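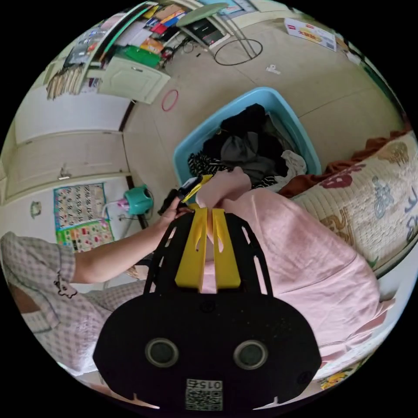
Notes, part 2: how the band talks to its fans

Start with the letters page. Margareta Lazăr has answered fan mail on the Gultudow site since April. She picks the questions herself and writes the replies at home. Read out the one on stage fright, slowly.

Give the number: 289 replies so far. Most run to a paragraph. Two are longer than the liner notes for Jitaru, the last album.

Next, the question on other singers. A fan asked what she thinks of Flukine. She said she plays the first record every week and skips the second. Pause for the clip.

Mention that Corina Onu, the drummer, has never posted a reply. She reads them on the tour bus.
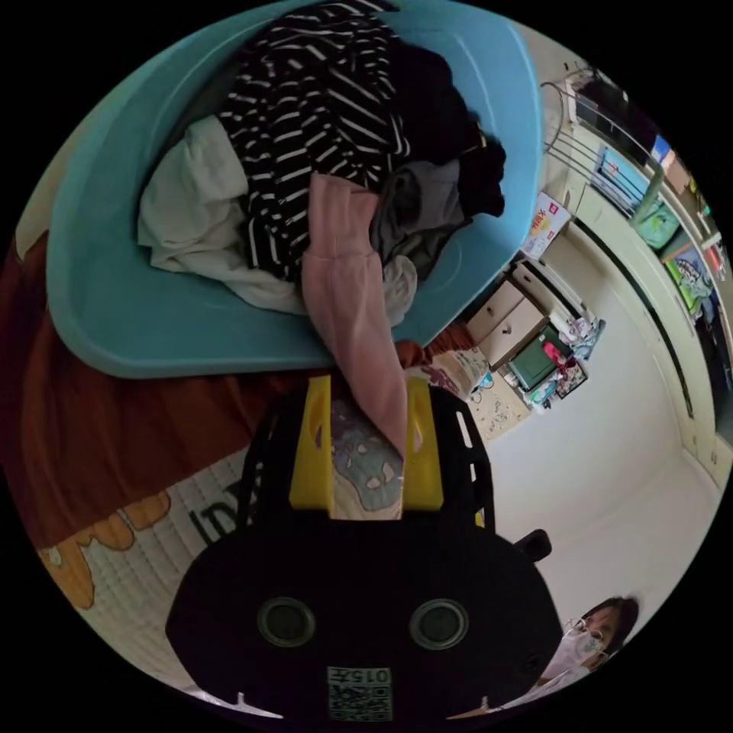 Striped garment and pink sleeve, laundry basket.

Go on to the label. Gravovance wanted the page moved to its own site. Cosmin Matei, their manager, turned that down. Keep this short, as Treasa Heffernan covers contracts after the break.

Take questions. Hand the microphone to Ecaterina Rusu.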